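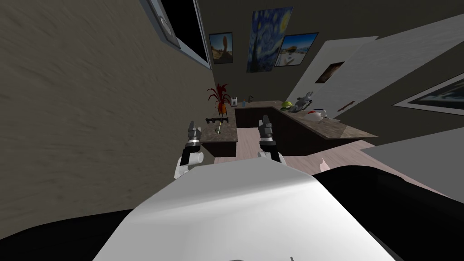 L-shaped kitchen counter.

Sealing the joint at an inside corner

Scrape out the old caulk with a plastic blade and wipe the gap with rubbing alcohol. Let it dry for 40 minutes. Mask both sides, leaving a gap no wider than 1/4 inch. Cut the tube tip at a slant and run one bead from the corner outward — never toward it. Smooth once with a damp finger, then pull the tape while the bead is soft. Keep water off for 16 hours. Gaps deeper than 3/8 inch need foam backer rod first.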